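Brilon House laundry room, progress report
3/25/19
From: Felicidad Tagle

Hi all, a quick catch-up on what your grant has been doing for us (mostly good, I promise!).

The linen room is open again and we're using it every day. Out of the $1000 we've spent $139 so far, nearly all of it on towels and the rail to hang them on. I'd priced wall racks from Hirnier first, but they wanted holes drilled in the tile, so I went with a freestanding one and I'm so glad, it rolls up the cost much lower and I can put it where I like.

Sorting is slower going. We've got 4 bags of donated towels still to go through, and every one has a bit of everything in it. My rule is that good ones get folded over the rail and anything with frayed edges goes to the cleaning rags. Mrs. Gebretsadik has offered to hem the ones worth saving, bless her.

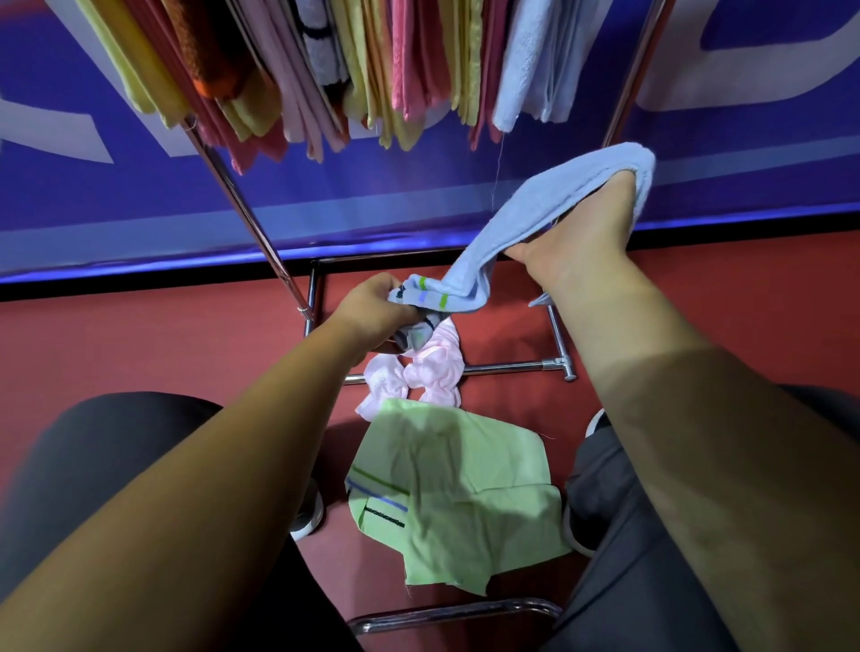 Sorting towels at the chrome rack, with a light blue one in hand.

Next up are shelf labels and 2 lidded bins, and I'd like the whole lot finished by June. Call me if you want to stop by!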